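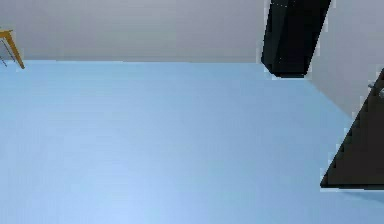

How to start a small revolution in your own week

I have made a resolution every January since I was old enough to hold a pen, and I have the abandoned notebooks to prove it. Then one October, sulking through a wet walk in Dristell, I decided to try the smallest change I could get away with. It stuck, which was a shock to all concerned. If you'd like to try one too, this is the method.

1. Pick one thing you keep moaning about

Listen to yourself for a few days. Mine was "I never see my friends", usually said while lying on the sofa ignoring messages from my friends. Yours might be sleep, or the piano you pay to have tuned and then use as a shelf.

2. Shrink it until it's a bit embarrassing

"Be more sociable" is hopeless. "Ring one person before supper" can be done in slippers. If you'd be proud to announce your change at a party, it's still too big. Cut it in half and look again.

3. Give it 14 days

A fortnight is long enough to notice something and short enough that you can see the exit. Write the numbers down the side of a piece of paper and stick it where you make the tea. Cross them off in pen. I used a glittery one, left over from a craft phase that lasted most of an afternoon.

4. Decide now what a bad day looks like

You will have one. Mine came on day six, when the bus back from Lorkley broke down and I got in at half past nine wanting toast and silence. I sent a two-line text and called it a phone call. Set your own feeble version in advance and let it count.

5. Don't buy anything

I mean it. No planner, no app, no special mug. I once spent an evening comparing journals and had written 500 words about which journal to get before I noticed I could have simply been writing a journal.

6. Tell one person, quietly

Choose someone who will ask how it's going and then change the subject. Avoid anyone who says "accountability" out loud.

7. At the end, keep it, swap it or drop it

All three are allowed. I kept the phone calls, though I've moved them to after supper – it seems other people eat as well. The early morning stretching I tried next was dropped on day four and I haven't missed it. I'm now on "go to bed when tired", and so far it's going terribly, but there are nine days left on the sheet.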